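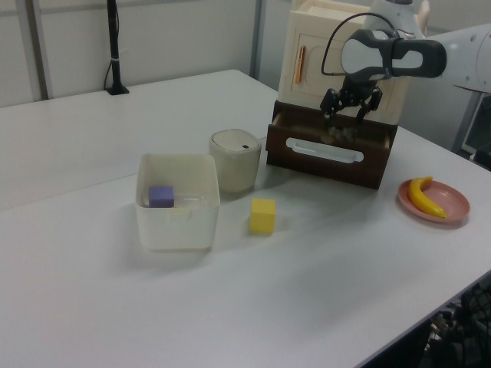
White bin and lidded container, table in the activity room.

JULBRIDGE COMMUNITY HOUSE
Quarterly walk-through, ground floor and yard
Date: Friday, May 10, 2024
Inspected by: Clémence Lefèvre
Form 36, revised February

Key: OK = no action. A = attend to before next walk-through. U = urgent, fix or close off the area. N/A = not present or not checked.

1. Entrance and hallway

1.1 Front door opens fully and closes on its own — OK
Comment: Closer was adjusted after the last report. Takes a firm pull in a north wind but latches.

1.2 Mat flat, no curled edges — A
Comment: Left corner is lifting again. Tape is not holding. Replace the mat.

1.3 Hallway clear to full width — A
Comment: Two folding chairs and a box of donated books against the wall by the office. Chairs moved during inspection. Books need a home. Same comment as February.

1.4 Lighting — OK
Comment: One tube slow to start. Still within what I would pass.

1.5 Exit sign lit, battery test — OK

2. Kitchen

2.1 Extinguisher in bracket, pin and seal in place, gauge in green — OK
Comment: Tag number 617. Service tag is current. Bracket screw on the left was loose, tightened.

2.2 Fire blanket in reach of stove — OK

2.3 Stove knobs all present and marked — A
Comment: The rear right knob has lost its markings. You can't tell off from low without looking at the burner. Osell still list the part. Label with paint marker in the meantime.

2.4 Hot water at sink — A
Comment: Too hot for a sink the kids' cooking group uses. Plumber to turn down the mixing valve. Sign put up over the tap.

2.5 Fridge temperature log — A
Comment: Log has gaps on most weekends. Fridge itself reads fine.

2.6 Knives stored in locked drawer — OK
Comment: Key was in the lock. Passed because the room was locked too, but the key goes back to the office.

2.7 Floor — OK
Comment: Dry, no lifting at the seams. Caulking along the dishwasher is going brown and will need doing this year.

3. Activity room

3.1 Tables stable, locks engaged on folding legs — OK
Comment: All tried by leaning on the corners.

3.2 Chairs — A
Comment: One stacking chair has a cracked seat. Tagged and taken out to the shed. Do not bring it back in for the supper.

3.3 Tall furniture fixed to wall — U
Comment: The Wavura bookcase by the window is not anchored. It moves when you pull on the second shelf. Strap to be fitted before the Saturday playgroup. If that can't be done, lay it down or take it out of the room. I will not pass this again with a note.

3.4 Small items put away in bins or drawers — OK

3.5 Outlet covers — A
Comment: Two missing on the east wall. Spares are in the office, top shelf.

3.6 Windows open and hold — OK
Comment: Restrictors working on all. The middle one squeaks.

3.7 Blind cords secured — OK

4. Washrooms

4.1 Grab bars solid — OK

4.2 Door lock can be released from outside — A
Comment: Works on the larger washroom. On the smaller one the slot is painted over and I could not get a coin in it. Scrape out and test.

4.3 Change table strap — OK
Comment: Strap is stiff but holds. Surface has no cracks.

4.4 Fan running — OK
Comment: Noisy. The cover is full of lint and could use a vacuum.

5. Yard and shed

5.1 Path even, no trip edges — A
Comment: Paver near the gate has risen with the frost, almost 14 mm at the high side. Marked with orange paint. Lift and relay once the ground is dry.

5.2 Gate latch — OK

5.3 Shed locked, fuel stored in approved can — OK
Comment: Mower is on the Moulin stand and drained. Ladder hung properly this time, thank you to whoever did it.

5.4 Downspout at the back corner — A
Comment: Elbow has come off and water is landing on the step. That will be ice in winter. Easy fix, one screw.

6. First aid and records

6.1 Kit complete — A
Comment: Short on medium bandages and one pair of gloves. Eye wash expires this summer.

6.2 Incident book up to date — OK
Comment: Two entries since February, both minor. One was a bumped head on the range hood corner. Consider a foam edge there.

6.3 Emergency numbers posted by phone — A
Comment: Sheet still shows the old alarm company. Correct account number is 1161.

Follow-up

Item 3.3 first. Items 2.4 and 4.2 by the end of the month. Everything else marked A can wait for the work day, but please initial beside each one when it's done and leave this copy in the office binder — last time the signed copy went home in somebody's bag and I had to redo the list from memory.

C. Lefèvre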